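The Patience of the Robot Tutor

At 7 in the evening, when sensible people are arguing over takeout, Wissam Daher is trying to pick up a bar of soap. He has been at it since lunch. The soap lives in a simulated bathroom, the hand belongs to a simulated arm, and Daher's own hand is wrapped around a controller that looks like the handle of an expensive hair dryer.

He is a teacher, in the loosest sense of the word. His pupil, a piece of software called Matlala, learns by copying what he does. Every good attempt goes into the lesson book. Every bad attempt goes into a different folder, which is larger.

Brornow, the company that pays him, keeps its teachers in a former carpet showroom with the old price signs still up. There are no robots on the floor. The arms exist on screen, in rendered homes stocked by a program with a poor grasp of where people keep things, so a shift might take in a kitchen, a hallway and then a bathroom with a striped cone and a syringe on top of the toilet tank.
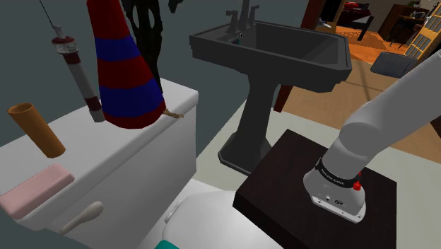
Zodwa Magagula doesn't buy the idea that this is easier than working with a real machine. A real arm, she told me, lets you feel through the handle when you have pushed too hard. On screen you push and push, and the first you hear of it is a red line in the log. She spent her first week on the job leaning on furniture.

There are two ways to show a robot what you want. The old one is to grab the arm and drag it through the motions, like a parent teaching a sulky child to waltz. It works well and it wears out your shoulders. The other is remote control, real or simulated, and it wears out everything else. Daher took up swimming for his neck. Magagula bought a better chair with her own money and has chained it to her desk.

Matlala's current course calls for 748 demonstrations of bathroom tidying. On Tuesday the team had 107 that passed review. The reviewer is Bheki Kekana, a former driving examiner, and he brings to the work all the warmth of his old profession. He rejects a run if the arm hesitates, because the software will learn the hesitation too. An early version picked up Daher's habit of pausing just before he let go of anything – a little hover, as if he were saying goodbye to it. Removing the hover took most of December.

I asked for a turn and was given one. Moving the arm sideways is easy. Moving it down is easy as well, right up to the point where it meets something, and I met a good deal. Kekana watched all of my attempts and wrote one word on his pad, which he covered with his elbow.

Daher got his soap shortly before eight. He put it down, pressed the reset key, and the bathroom went back to the way it was.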